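Thread on the bearded vulture nest monitoring at Skarkis, second season. Mostly methods, since several people asked how the feeding data were coded.

1/ The bearded vulture is the only bird whose diet is mainly bone. Published figures vary by region, but marrow and bone fragments usually make up most of the intake, with skin and meat given to small chicks.

2/ We watched one nest from a fixed hide on the opposite slope. Observation blocks were 60 minutes, first block at sunrise. A block was dropped if fog hid the ledge for more than a quarter of it.

3/ Total after exclusions: 1461 blocks over two seasons. Every block got a line in the log, including the ones with no activity. Blank lines matter here. Without them you can't calculate a delivery rate.

4/ Each delivery was coded by item type (long bone, foot, vertebra, skin, unidentified) and by which adult brought it. The adults were told apart by molt gaps in the primaries, so those records get weaker late in the season as feathers grow in.
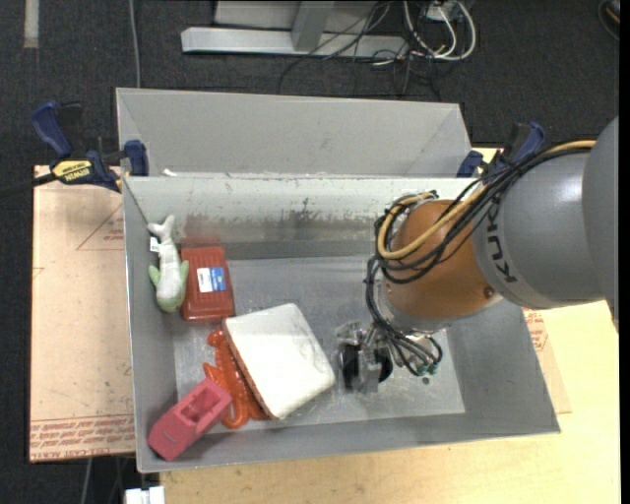 5/ Item length was estimated against the adult's bill. Two readers scored each photo separately. Where they differed by more than 20 mm the item went to "unidentified size" and stayed there. No third reader, no averaging.

6/ Bone dropping was logged separately. The pair used one rock slab below the Horkura ridge for nearly all drops. We recorded height class, number of drops per bone, and whether the bird landed to feed or carried the pieces off.

7/ Drops per bone went down between the seasons. I would not read much into that. The first season had more large cattle bones in the valley, and bone size alone could explain it.

8/ Comparison site is Jistov, where there is a supplementary feeding station. Same protocol, same block length. Jistov adults delivered more feet and fewer vertebrae, as you would expect when sheep legs are put out for them.

9/ Agreement between readers on item type was 99 percent for long bones and a lot worse for skin. Skin scraps and small muscle pieces look alike at that distance. We merged them into one category for the analysis.

10/ Plumage note for those asking: the rust color on the underparts is iron oxide picked up from mud and wet rock. Captive birds without access to it stay white. We did not score color, the light on the ledge changes too much.

11/ Code sheet and the blank log template are in the Nic Aodha archive under the site name. Nest coordinates are withheld and will stay withheld.

12/ Next season adds a Saturday evening block at both sites. Late deliveries are undersampled at the moment.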